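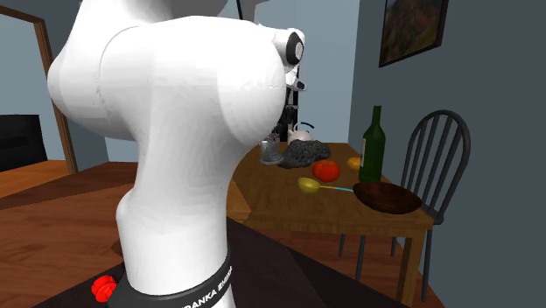 Simulated kitchen table with the arm in its start pose, viewed from behind the base.

Open day demo in simulation: fixed camera, shoulder blocks the gripper
Posted by Jiahui Xue, August 3, 2018

I went to the open day at Vorkent in March and watched their tabletop demo, which ran entirely in simulation on a wall screen. Visitors came through in groups of 25 and each group got one task. Ours was "put the ladle in the bowl." We are planning a similar session for our own department and I have rebuilt most of the setup in Brurkisine. The render at the top of the page is from my version.

The room, the table and the objects load without errors. My problem is the view. With the camera behind the base, the column and shoulder take up the left and center of the picture, and the wrist and gripper are partly hidden behind the shoulder before anything has moved. The ladle and the bowl at the near end of the table are clear. Farther back it gets worse, and when the arm swings toward the near end I expect to lose more of it.

At Vorkent the presenter switched views during the run, but I was standing too far back to see how it was set up. Details:

- Camera is fixed to the world. It does not follow the arm.
- The policy uses the same camera as the wall screen.
- 800 recorded runs, all from this camera position.
- The reset between groups restores every object to a stored pose.

Can I move the camera for the audience without recording everything again? Also, the wine bottle stands directly behind the bowl and I am worried about the approach path. Should I take it out?

Tveit

Separate the two cameras. There is no requirement that the one the policy reads is the one you project. Leave the existing camera exactly where it is, including its field of view and resolution, and add a second one for display only. The policy never receives the second image, so your recorded runs remain usable.

For the display camera I would go to the side of the table opposite the wall with the painting, a little above tabletop height plus the length of the bottle, aimed at the middle of the table. Check it with the arm at both ends of its travel. You want the fingers and the target object visible at the moment of contact. The base can be out of the picture.

Things to watch:

Rendering cost. A second camera can slow the loop if both are rendered at every control step. Render the display camera at a lower rate. Visitors will accept a slightly choppy picture. The controller will not accept late observations.

Lighting. If you add a lamp to make the display view look better, it changes the policy view as well. Leave the lights alone or expect a drop in success rate.

Wrist view. If the gripper has a camera mount in your model, show that image in a small inset. It covers the part the shoulder hides.

About the bottle: leave it in for now if it was present in the recorded runs. Removing it changes the input too. Script the ladle task from several start poses and log contacts between the arm and the bottle. If the log shows contact, raise the transfer height over the bowl before you consider changing the object set.

Nino

Just delete the bottle and the teapot and whatever else is back there, the fewer objects the better. I did one of these last year and the audience only looked at the arm anyway. Also make the shoulder transparent, most viewers have a setting for it.

Tveit

Transparency is fine on the display camera if the material override can be set per camera. In Brurkisine I believe it is global, in which case the policy sees it too. Check before using it.

Jiahui Xue

Thanks both. I added the second camera from the side and left the first one alone. The transparency setting is global in my version, so I did not use it. Contact log for the ladle task: 117 test runs, 2 with contact on the bottle, both while lowering toward the bowl. I have raised the transfer height and will run the set again with the bottle in place. The inset from the wrist still has to be done, as my gripper model has no mount defined and I need to add one by hand.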